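Part One: Buying and Using Service Robots

Chapter 3
Reading an Offer: The Marti Two-Arm Kit

Objectives

After studying this chapter, the student should be able to:

separate the hardware, the software and the service in a supplier's offer;
restate a supplier's claim as a task that can be tried in a real room;
write a trial plan for a mobile robot with two arms;
identify the costs that a monthly rate leaves out.

Key terms: acceptance trial, end effector, handover, head camera, near miss, task card, teleoperation, wrist camera

The first two chapters dealt with robots as machines. They covered joints, sensors, controllers and the ways in which these are joined together. The present chapter deals with robots as things that are bought. A household, a care home or a small hotel that takes on a robot seldom buys a machine alone. It buys a machine together with a set of promises about what the machine will do, who will come when it stops, and how long it will take before the staff can run it without help. The student who goes on to work in this field will be asked to read such promises and to say which of them can be relied upon.

The chapter uses a single product throughout. The Marti kit, supplied by Avodow, consists of a mobile base, two arms, a gripper for each arm, a camera at the head and a camera at each wrist. It is offered for light work with tableware and similar goods. The kit has been chosen because it is of middling price and middling ability, and because its papers are typical of the trade. 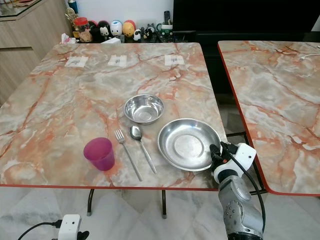 Fabian Stöckli

3.1 What Is on Offer

The Avodow offer runs to 102 pages. The greater part of it is taken up by safety notices and by the terms of the service contract. The description of what the robot does fills a short section near the front, headed "Capabilities," and it is this section that most buyers read. The order is unfortunate. The terms of service decide what the buyer will pay and what help will be given, and the capabilities section can be properly understood only after they have been read.

The offer has three layers. The student should learn to draw a line between them, even where the supplier has not done so.

Hardware. This layer covers the base, the arms, the grippers, the cameras and the charger. Hardware is sold outright. It carries a warranty, and the warranty excludes the gripper fingers, which are treated as wearing parts. A buyer who intends to have metal dishes handled every day should ask for the price of replacement fingers before signing.

Software. The robot is delivered with a set of task cards. A task card is a stored routine, such as "move plate to second surface," which the operator selects and starts. Cards are licensed by the year. A card that has lapsed can still be seen in the menu but cannot be started. Several reviewers of earlier kits have complained of the same arrangement.

Service. Support is provided under contract by a separate firm, Wotix, at a monthly rate of 1479. The rate includes remote help, in which a Wotix operator may take control of the arms for a short time to free the robot from a difficulty. This is called teleoperation. The contract used in this chapter is the version of 20 September 2019. Later versions differ in the notice period and in the wording of the clause on recorded video.

The last point deserves attention. A robot that works in a home sees the home. Its cameras take in the table on which it is working and also whatever stands behind the table: shelves, ornaments, toys, jars. The buyer should know where the recordings are kept, who may look at them, and for how long. In the Marti contract these matters are dealt with in an appendix, and the main text refers to the appendix only once.

3.2 From Claim to Task

The capabilities section states that the kit "handles everyday tableware." As it stands, this claim cannot be tested. It doesn't say which tableware, on what surface, in what light, from what starting position, or what counts as handling. The first duty of a reviewer is to turn such a sentence into something that can be tried and seen to succeed or fail.

A useful method is to take the claim one word at a time.

"Tableware" may mean a bowl, a plate, a cup, a fork or a spoon. These are very different objects from the point of view of a gripper. A cup that stands upright offers a wall to close on. A fork that lies flat offers almost nothing. A shallow steel dish offers its rim, and the fingers must come to the rim at a suitable height and angle or they will push the dish along the table.

"Everyday" concerns the materials. Polished steel reflects the lamp, the ceiling and the robot itself, and the reflections change as the arm moves. Translucent plastic lets the pattern of the table show through it. A supplier who demonstrates with matte, single-colored dishes on a plain cloth has shown something, but has not shown that the kit will manage in a kitchen where the dishes shine and the tabletop is strongly veined.

"Handles" is the hardest of the three. The reviewer should replace it with a verb that has a clear end. Suitable verbs are lift, carry, set down, stack and hand over. For the trial described in this chapter the task was written as follows:

Take the plate from the first table by its rim. Set it down on the second table. The plate is to rest flat, with its whole base on the surface, and no other item is to be disturbed.

The wording names one object, a start, a finish and a condition. Two people who watch the same attempt should be able to agree on the result. Where they cannot agree, the wording is at fault and must be changed before the trial goes on.

The arrangement of the furniture also belongs in the written task. If two tables are used, the width of the gap between them should be recorded, together with the height of each top. A small step in height that a person would not notice may be enough to catch the edge of a plate.
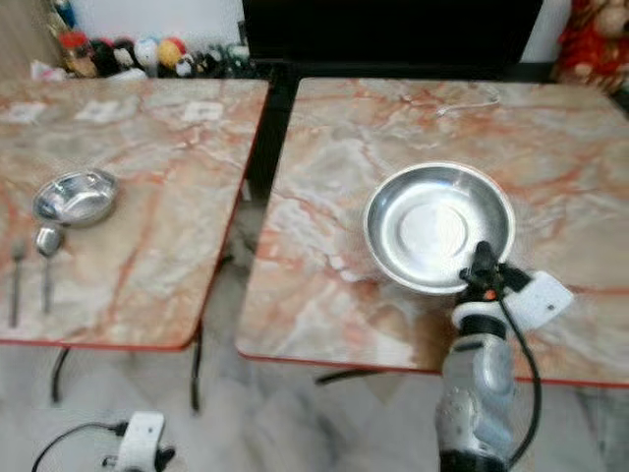

It is good practice to mark fixed points on the work surface before the trial begins, so that each attempt can start from the same layout. Small squares of paper, taped flat, serve well. They should be placed where they will not come under the objects being moved, and their positions should be drawn on the trial sheet. Without marks of this kind the layout drifts from one attempt to the next. The person resetting the table will tend, without meaning to, to put things where the robot has found them easily before.

The reviewer should also decide in advance what will be written down. At the least, the sheet should have a column for the result, a column for the time taken, and a column for any help given. The third column is often left out. Help given by a remote operator doesn't show in the room. The arm simply pauses and then goes on, and an observer who has not asked for the service log may record as the robot's own work something that was done by a person in another building. Wotix supplies the log on written request. The request should be made before the trial, since the contract does not oblige the firm to keep logs that no one has asked for.

A near miss is to be recorded as well as a failure. If the fingers touch the rim and withdraw, or close beside the object and open again, the attempt may still end well, but the buyer will want to know how often it happens. A kit that needs several approaches to each plate may be quite acceptable in a household and quite unacceptable in a dining hall.

3.3 The Wrist Camera

The head camera gives the robot its general view. It is well placed for finding a table and the larger objects on it, and poorly placed for the last part of a grasp, when the arm itself may hide the object. For this reason the Marti kit carries a camera at each wrist. The wrist camera looks along the fingers and moves with them. It shows very little of the room and a great deal of the space into which the fingers are about to close.

Three points should be checked when a wrist camera is reviewed. The first is whether both fingertips stay in view. If a tip is out of sight, the robot cannot correct its position at the moment when correction matters most. The second is the background. When the gripper points downward beside a table, the camera sees the floor, and a floor of mixed stone, with many seams and changes of shade, is a harder background than a plain one. The third is the condition of the fingers. Scuffs on the finger surfaces are a normal result of use, and the wrist image is a convenient place to look for them during routine checks.

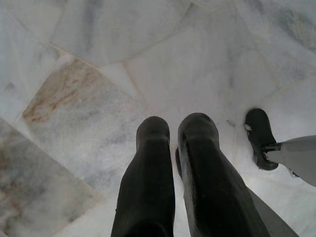 3.4 The Room as Part of the Offer

Suppliers describe the robot and say little about the room. The Marti papers ask for "a level floor and adequate free space." The reviewer should ask what these words mean in practice and should have the answer put in writing.

A level floor is easily checked. Free space is more difficult, because a lived-in room has a clear area in the middle and a border of belongings along the walls. Bags, boxes, clothing and books are put down on the floor and taken up again in the course of a day. The base may cross the open part of the floor without trouble and yet be unable to come close enough to a shelf or a cabinet to do any work there. The usable space is therefore smaller than the floor area, and it changes.

For this reason the trial should be held in the buyer's own room, in its usual state. A room that has been tidied for the occasion will flatter the kit. Dirkard, a dealer that handles the Marti kit on behalf of Avodow, will agree to an on-site trial if the buyer meets the cost of transport. The sum is small beside the cost of a contract that has to be ended early.

The following should be noted on a sketch of the room: the open floor, the items that stand along its edges, the power outlets and any loose cables, and the light at the hours when the robot will be used. Polished tiles should be noted in particular, as they reflect light upward toward the cameras.

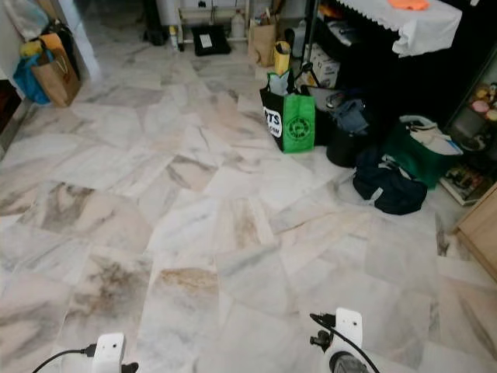 3.5 Counting the Cost

The monthly rate is the figure that appears in the brochure, and it is the figure that buyers compare. It leaves out the yearly license for the task cards, the replacement fingers, the transport of the robot to and from repair, and the time of the person who looks after it. The last of these is usually the largest. In the supplier's own training notes, a new operator is expected to spend part of each working day with the robot during the first month, and the notes do not say when this may be reduced.

The student should also look for limits on use. The Marti warranty assumes a fixed number of working hours in each year. A buyer who runs the kit for over 900 hours in that period moves to a different schedule of inspection, at a different price, and the change takes effect without notice. The clause is found among the safety notices.

Costs of this kind are best set out in a table with one row for each layer of the offer and one column for each year of the contract. Blank cells should be left blank and sent back to the supplier with a request that they be filled in. Section 3.6 works through such a table for a small guesthouse that proposes to open in December and wishes to have the robot clear its breakfast tables.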